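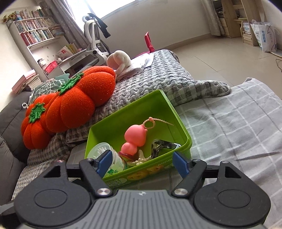 Prinddale Open Day — Pre-Opening Safety Checklist
Area: Home Handling Demonstration, Bivora Hall
To be completed before doors open on Friday. Enter Yes, No or N/A.

1. Walkways clear of cables and bags
No. A thin cable crosses the tiled floor. Tape down or reroute. The white shopping bag by the light wooden shelving is to be kept out of the visitor route.

2. Gripper fingers and pads in sound condition
Yes. Both blue pads seated. Screws at the finger pivots to be checked again at noon.

3. Demonstration items suitable for handling by the public
Yes, with comment. The green box holds cotton swabs and a small labeled bottle. Confirm the contents of the bottle with Groteo or remove it. The beaded cord on the pink figure may catch in the linkages — presenters should lift it clear before closing the fingers.

4. Soft furnishings arranged so that items remain stable
Yes. The box rests on the bed. Knitted pumpkins may stay where they are.

5. Group size
Limit of 4 visitors at the bedside, up to 83 in the hall. Children to be accompanied.

6. Presenter briefing
N/A at time of inspection. Joubert staff will be briefed at 9:30.

7. Exit route
Yes. Door opens fully. Sign posted.

8. First aid kit and extinguisher
Yes. Both at the reception desk.

Result: approved subject to items 1 and 3. Return the signed form to the Prinddale front office. Reinspect after the lunch break.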